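Home Builds Workshops Reviews About

The arm that folds, most of the time

3 min read
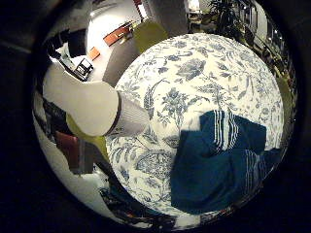 Manouchehr Vahidi has put 173 evenings into a robot that handles tea towels, and I went to Wirnwood wanting to know why. "I hate folding," he says. I point out he could have folded a great many by now. He's heard that one.

He's chasing a soft grip on cloth without marking it. The ribbed fingertip is his 40th version. "The smooth ones just skated," he says. The first few, cast in a rubber he calls Clukis, tore inside a week.

Does it work? He tells me it manages a plain square in 125 seconds. My daughter is faster, and she complains the whole way through. When I ask how it copes with a cloth on patterned fabric, he gets less chatty. "Colour helps. Busy prints don't. I wouldn't bet the house on it."

I ask what the thing has cost. He'd rather talk about cable routing, and does, at length. The wrist has been rebuilt since February and he's still not happy with the left side.

Would he sell one? "To who?" he says, which is the most sensible thing I hear all afternoon. He wants to try fitted sheets next. I wish him luck.

We use cookies to improve your visit. Accept Manage settings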